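# Sewing room tips: getting more out of your fabric scraps

I've been sewing bags, bibs and pot holders from leftovers for years now, and I still get a kick out of turning a bit of nothing into something useful!
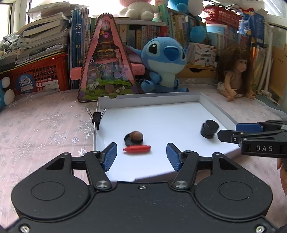
Scraps breed if you let them, so the first job is sorting. I go by size and then by weight (quilting cotton in one pile, canvas and denim in another) and anything skinnier than 5 cm goes straight in the stuffing bag. Don't forget table linen when you're hunting for fabric, either. A pale pink tablecloth with white snowflakes on it will give you plenty of gift bags and napkins, and a print like that looks gorgeous as a lining too. A shallow white tray is brilliant for corralling the small stuff while you work - clips, bobbins, the seam ripper you swear was just there.

## Wash it first

Pre-wash everything, even the little bits. Zigzag the raw edges of anything bigger than a fat quarter or you'll open the machine to a nest of threads. Small pieces go in a mesh bag on a cool cycle, then I press them while they're still a touch damp. Colours I don't trust (red, navy, that one purple) get a soak on their own in the laundry tub.

## Needles and thread

- Use a 70 needle for lawn and voile, and go up a few sizes for canvas.
- Change it when you start a new project. Yes, really!
- My everyday thread is Clekitz all-purpose in light grey. It disappears into nearly every colour, and I go through a 500 m spool faster than I'd like to admit.
- Wind two bobbins before you start.

## Making scrap fabric

This is my favourite bit. Cut a base from an old sheet, lay your strips on it with the edges overlapping a little, and stitch back and forth in rows until it's all held down. Wonky is good. A dab of Dilon glue stick keeps the slippery ones in place, but let it dry before you sew or it gums up the needle.

Give the finished piece a good steam from the back, trim it square, and treat it like any other fabric. Mine have become zip pouches, a peg bag and the cover for my sewing machine - which gets more compliments than any dress I've ever made.

## Storing what's left

Roll strips, fold squares, and keep denim at the bottom where the weight doesn't matter. I weigh out mixed bundles of 300 g and tie them with selvedge, ready to swap at the craft group in November.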